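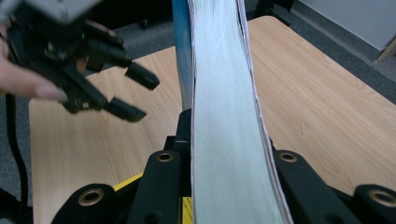
Penen Rules for Book Handling

The Penen Rules for Book Handling, usually shortened to the Penen Rules, are a set of working rules for recording how books are picked up, opened, turned and put back, so that robots can be taught to do the same. They cover demonstrations made with handheld grippers, in which a person does the task by hand through the tool, and the later trials in which a robot arm has a go on its own. The rules take their name from the town of Penen, where the first draft was written over one long November and argued about for a good deal longer.

The current text is the 2nd edition. It is 8 sections long, which its authors regard as brief.

Background

Libraries and archives had been asking for page-turning and shelving machines for years before anyone wrote down what such a machine should be forbidden to do. Early projects borrowed their rules from factory work, where the usual object is a metal part and the usual concern is the operator's fingers. These rules were good at protecting fingers. They had little to say about spines.

The Skoken workshop, which ran the largest of the early recording projects, kept a damage log that later became the main source for the first edition. The most common entry was a bent corner. The second most common was "unclear," a word the rules now ban from damage logs altogether.

Scope

The rules apply to bound books, whether hardback or paperback, that are handled with a two-finger gripper. Loose sheets, scrolls, maps and anything with a ribbon are left out. A footnote in the first edition promised a separate document on ribbons. The footnote was removed in the second edition and the document has not appeared.

Setting up the table

A book that is to be gripped upright must be held by a stand or by other books. It may not be balanced on its own, however confident the operator feels. The stand should support the book on both sides and leave enough of the cover and page edges free for the finger pads to reach.

The table must be cleared of drinks. This is the shortest rule in the document and the only one printed twice.

Cables are to hang clear of the operator's working arm. Labels on the stand may stay where they are, but they must not be moved between recordings in the same set, as a learning system can grow fond of a label and start steering by it. The Ambaye trials are the usual case cited. The arm there performed very well until someone tidied up.

Approach and grip

The approach section is the longest and the most often quoted. Its main points are:

The finger pads are opened before they come near the book and stay open until both are in position.

The gripper comes in at a steady speed and at an angle that lets the operator see both pads. Lunging is discouraged.

A closed book is gripped across its full thickness, cover to cover. Gripping by the page block alone is not allowed unless the task is page turning.

If the pages have fanned out or come apart along one side, the operator either closes the book and starts again or records the state of the pages in the notes. Carrying on and hoping is listed by name as a fault.

The grip is held for a moment before lifting. The length of the moment was left out of the text after two drafts failed to agree on it.

The operator's free hand stays out of the working area. An exception is made for a falling book. The authors accepted that people would catch it whatever the rules said.

Recording

Each attempt is kept, including the bad ones. Failed grips are marked as failures and stored with the rest, a practice that was unpopular with project managers and very popular with the people who later had to train anything. The recording starts before the gripper moves toward the book and ends after the pads have let go and backed away. Cutting the start to save space is a fault under the second edition. It was merely frowned upon in the first.

Brief blur from a moving gripper does not spoil a recording. A recording is thrown out only if the book itself cannot be made out during the grip. The earlier and stricter rule threw out so much of the Skoken material that the project came close to having nothing to show for its summer.

Choice of books

The rules ask for a mix of sizes, thicknesses and cover types. They also say that no book should be used for more than 600 grips before it is checked for wear and, if need be, retired. Retired books may be read.

Rare or borrowed books may not be used at all. This clause was added between editions and the reason for it is given only as "Gurholm."

Reception

The Penen Rules have been taken up mostly by small groups, who like that they are free and can be read over lunch. The shared collection at Gurholm holds 1,987 recordings marked as following the second edition in full, along with a larger number marked "mostly," a grade that the rules do not recognize.

Critics have said that the text is too fussy about tables and too vague about force. The second complaint is widely accepted. The rules say only that a grip should be "firm enough to lift and no firmer," and groups that want a figure have had to work out their own. Others object to the ban on drinks, usually in writing and at some length.

See also

Handheld demonstration tools
Page-turning machines
Book stands and cradles
Ambaye trials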